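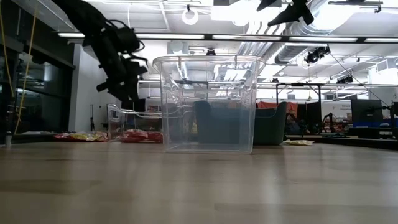
Chrysanthi Christodoulou wrote in after my last column to say that a fighter who misses weight should lose the whole purse, every penny, and that I was soft for suggesting anything less. She has watched the sport longer than I have and she is fed up. I can see why. Three main events since January have gone ahead with one person on weight and the other shrugging at the scales.

I still think she is wrong, and I think the promoters who have started saying the same thing are worse than wrong, since they have a stake in it.

Take the new rule at Mevel, the regional outfit that runs most of its shows in leisure centres and the odd ice rink. Miss by a pound and you forfeit 40 per cent. Miss by more and they can take the lot. It was announced as a safety measure. I have read the notice several times and cannot find the safety in it. A lad on a purse of 770 pounds, who has already paid for his medicals and his coach's petrol, is now told that if he is half a pound over at nine in the morning he had better get back in the hot bath. What do we suppose he does? He gets back in the bath.

Fines were sold to us as a way to stop people cutting too much. All they have ever done is punish the ones who cut and fail. The man who boils himself down by a frightening amount and makes it with ten minutes to spare is called a professional and gets his full money, and then we all admire how big he looks the next night.

There is also the question of where the money goes. At most promotions part of it is handed to the opponent, which sounds fair until you are the opponent. You have made weight, you feel dreadful, and you are asked in a corridor whether you will take the fight against somebody heavier for a bit extra. Say no and you may go home with nothing but your show money, if that. Strömberg, who matched fights for years before going off to manage, used to call this a choice. I never met a fighter who thought so.

I am told technology will sort it out. Illero is offering gyms a hydration test that gives a reading on the spot, and Zondix has an app that logs a fighter's weight every morning of camp and sends it to the promoter. Perhaps. I would like to see who checks the person standing on the bathroom scales at home. Any test that decides whether someone gets paid will be cheated by the people it is meant to protect, and their coaches will help them do it.

What would I do, then? Chrysanthi asked, reasonably enough. More weight classes, for a start. The gaps further up are absurd, and a fighter stuck in the middle of one will always go down. Then a second check on the day of the fight, with a limit on how much can be put back on, and no bout if it is broken. Yes, shows would lose fights. Promoters hate this idea, and their usual objection is that a crowd of 2000 has paid to see the bout on the poster. They have. They did not pay to see a man with nothing left in his legs by the second round, and they have been sold plenty of that.

Mevel's next card is already on sale. The rule is printed on the back of the contract, I hear, in rather small type.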